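## 一块缝合垫的构造与损耗

练习用的仿皮肤缝合垫，外观相近，手感差别很大。差别主要来自三处：表层硬度、层间粘结、切口的预制方式。

表层太软，针尖刚压上去就下陷，入针角度难以保持垂直；表层太硬，弯针走到弧底时阻力骤增，针体容易在持针钳口内打转。Witura 的垫子分3层，表层掺有细网，用来抵抗缝线的切割力。没有网的垫子，收紧线结时针孔会沿受力方向拉成一道豁口，同一位置基本不能再用。Woltero 的做法是加厚中层，表层不加网，价格较低，针孔扩大也较快。

切口有预制和自切两种。预制切口边缘整齐，适合练习等距进出针；自切的深浅不一，更接近实际情况，但对下刀的要求高。斜向切口值得单独练：针的行进方向须随切口转动，持针角度每一针都要重新调整。

Drondonton 的训练室对耗材逐块登记。到11月为止，累计记录缝合2,303针，报废垫子131块。报废标准有两条：切口两侧针孔连通，或表层与中层分离。单价之外，这两项记录更能说明一块垫子是否耐用。

缝线方面，黑色编织线与浅粉色垫面反差大，线尾和线结容易辨认，初学阶段多用此类。打结时，线圈留得过小，钳口难以穿过；留得过大，收线行程变长，线容易缠在针上。夹针位置也影响线的走向，靠近针尾夹持，露出的弧长较多，针体受侧向力时也更易偏转。

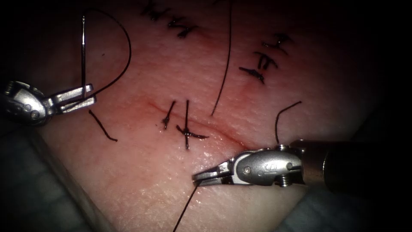

*弯针竖起，黑色缝线在一侧绕成大圈；斜向切口上已有打好的线结。*

存放要求不复杂：平放，避光，表面擦净后撒少量滑石粉，不与橡胶制品叠压。Thomas 牌收纳盒的隔层高度合适，垫子不会受压变形。已缝过的垫子应先剪除线结再入盒，残留的线头会在相邻垫面上压出凹痕。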